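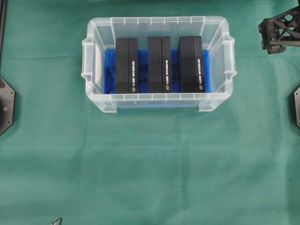 Clear open-top bin with molded end handles and a blue liner on the floor.

Home | Household | Storage | Bins and Boxes | Glossary

Lined storage bin

A lined storage bin is a plastic bin with a separate layer laid across its floor, used for keeping small boxes and blocks upright in a row. It sits in the wider family of open storage, along with the tray, the caddy and the drawer insert. I've written most of the bin pages on Divimness by now and this is the one I've been looking forward to, which probably says a lot about my weekends!

Parts and names

The rim is the thickened lip at the top. The walls usually taper inward, so the floor is smaller than the opening (measure the floor before you buy, please – I have a closet full of bins that were "big enough" at the rim). Ribs are the little molded ridges along a wall or lip. Handles go on the short ends, and on clear bins they tend to look whiter where the plastic gets thick. Some people call the liner a pad, some say insert, and an older draft of this page said "mat," which I changed.

Liners

Foam, felt, folded cloth and shallow trays all count. Foam stays put. Cloth bunches up a bit but you can throw it in the wash, and I love it for that. Color is up to you, although a strong one makes dark things much easier to find. I went with yellow in the hall and regret nothing.

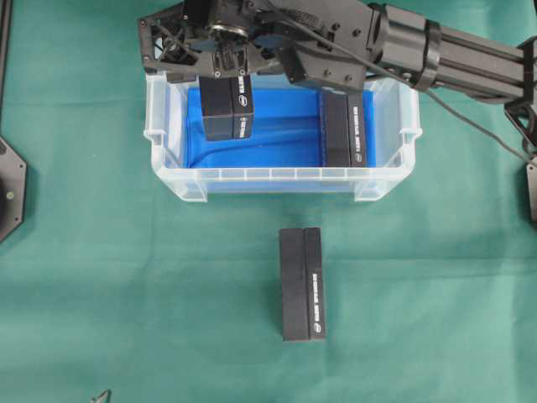

Black paired blocks at a lined bin, one pair in the left half and one standing against the right wall.

Filling the bin

The usual way is to start with the two ends and finish in the middle. Put one item against each short wall, then see what's left between them. If your things have labels, turn the printed sides all the same way – I cannot tell you how much time this has saved me with tea boxes and printer ink. Things that belong together go in as a pair, pressed side by side, and get treated as one item from then on.

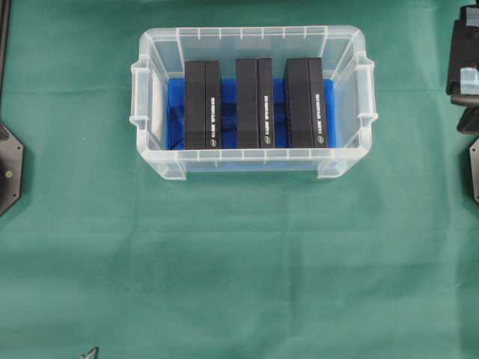

Spacing is where people get fussy, me included. Leave enough of a gap for fingers and stop there. A bin packed wall to wall looks wonderful on day one, and then you try to get the middle item out and the whole row comes up with it. My own test bin holds 13 spice tins and I'm happier when it holds fewer.

Taking one out is the same job backward: middle first, then the ends.

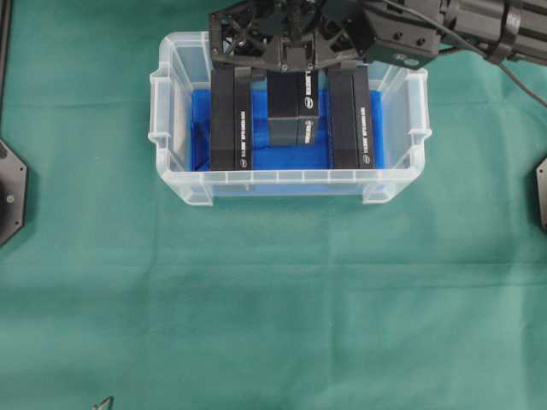

Stallari disagrees with me on the talk page: I'd start at one end and work across, every time. With the two ends filled first you're always lowering the last one into a slot, and if the liner has shifted you won't see it until the thing is leaning. Also, the article should mention tall narrow items separately, they tip.

Fair point about tall items, and I'll add a section in May. I'm keeping the ends-first order for now.

See also: Drawer divider, Nesting bin, Shelf liner, Tote

Print this page | E-mail this page

Last edited 25th April by Illés. Contact Divimness | Copyright Divimness | Back to top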